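Gundton House
Shared Kitchen Meeting, June
Held in the dining room, 7:00 p.m.

Present: ground floor, first floor front, first floor back, second floor, attic. Apologies from the garden room.
Minutes taken by the second floor.

1. Minutes of the last meeting

Agreed with one correction. Under item 5 the new hooks were recorded as going on the pantry door. They are going on the wall beside it. The door has already been filled and painted.

2. Matters arising

The tap has a new washer and has not dripped for two weeks. The landlord's agent has been told and will not be sending anyone.

The second freezer is still in the hallway. The ground floor has measured the alcove again and it will fit if the baseboard comes off. Nobody objected to the baseboard coming off. Ground floor to do this before the next meeting.

The key to the bin store has not been found. A copy can be cut in Witau for a small charge. Attic to see to it.

3. Kitchen money

The kitchen account stands at $776. Of this, $320 is put aside for the repair of the big oven and is not to be touched until the second quote comes in. The first quote was thought high and did not include a new door seal.

Two rooms are behind with the monthly payment. Both were present and will pay by the end of June.

It was asked whether dish soap, sponges and trash bags should come out of the account or go on the rota as before. Left as before. Receipts for anything else go in the tin, with the room written on the back. Several in the tin at present have no room on them and cannot be paid back until somebody claims them.

4. Ania shelf

For those new to the house, Ania is the name of the plan to have one set of everyday kitchen things that belongs to everyone, kept on one shelf, and to send the rest back to people's rooms or out of the house. The name came from the shelving unit and has stuck.

First floor back reported on the sorting. The lower cupboards have been gone through and the three drawers by the window. The high cupboards have not been started. There were 23 lids with no pot or box to go with them. These were left on the windowsill for a week with a note, a few were claimed, and the rest have gone to the recycling point.

Pots. The light blue pot with the two short handles is to stay on the shelf. It is used by most rooms and is a good size for soup or pasta. The dented saucepans are to go. First floor front would like to keep the one with the pouring lip and may do so in their own room.

Cutting boards. There was a longer discussion on this. The proposal was to keep the light wooden board with the hole in it and the white board, and to let the others go. The wooden one has some scuffs and small dark specks on it but is sound. It was agreed that bread, fruit and vegetables go on wood, and raw meat and fish go on the white one. The white one is to be washed right after use and not left leaning behind the tap.

Small things. Agreed to keep the wooden box with the slot in the front, one pale bottle with a narrow neck, the pinkish cup for utensils, and the clear container with a lid. Loose wooden sticks and chopsticks go in the drawer. They do not go in the cup, where they tip it over.
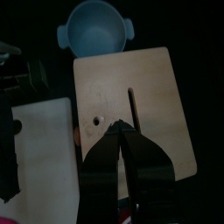
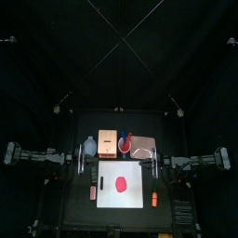

Ground floor disagreed about the boards. They said that two was too few for a house this size, and that on most evenings at least three people are cutting something at the same time. In their view people would end up bringing boards down from their rooms again and leaving them, and the cupboard would be full by the fall. They would sooner see a second wooden one on the shelf and one fewer pot. They also asked for whatever rule is decided to be written up on the wall, as new people cannot be expected to know which board is for what.

Second floor said the trouble was boards waiting by the sink to be washed, and that a second one would wait there too. Attic thought both points were fair. First floor back said there was room on the shelf for one more if it stood upright.

After some talk it was agreed:

— to try it with the two boards until the next meeting
— to put a notice by the sink saying which is for what
— if it does not work, to buy another wooden board out of the kitchen account

Ground floor asked for it to be noted that they still expect to need the third.

5. Labels

The present labels come off in steam. First floor front has used Noiphan labels on spice jars and they have stayed on through the winter. A roll has 400 in it, far more than the house needs, and first floor front is happy to share what is left of theirs. Agreed. Labels to be put on the edge of the shelf and on the underside of anything that belongs to the house. Anything without a label after that is taken to be private and should go back upstairs.

Question whether the utensils need labels. No.

6. High cupboards

To be sorted on one evening, all rooms to come if they can, starting at 6:30 p.m. Attic has the stepladder. People should take down what is theirs before then. The fondue set, the jam pan and the box of cake tins were mentioned and no one present knew whose they were. The garden room is to be asked.

Anything left over that is clean and in one piece will be taken to the thrift store in Witau. Second floor has the use of a car that week.

7. Oven

Second quote expected shortly. Until it comes, the left-hand side runs hot and things need to be turned halfway through. The timer does not ring. Please do not put foil on the oven floor. There was some on it again last month.

8. Any other business

The compost pail needs a new handle. A piece of wire will do for now. Ground floor to do it with the baseboard.

Dish towels: there are plenty, but few of them are dry at any given time. Please hang them on the rail opened out.

A request to move the radio off the fridge was agreed to. No one offered a place for it, so it will go on the dining room sideboard for now.

First floor back asked for milk in the fridge door to be marked with a room. Agreed.

9. Next meeting

Dining room, 7:00 p.m., date to be put on the board by the front door once the oven quote is in. Garden room to take the minutes.

Meeting closed at 8:20 p.m.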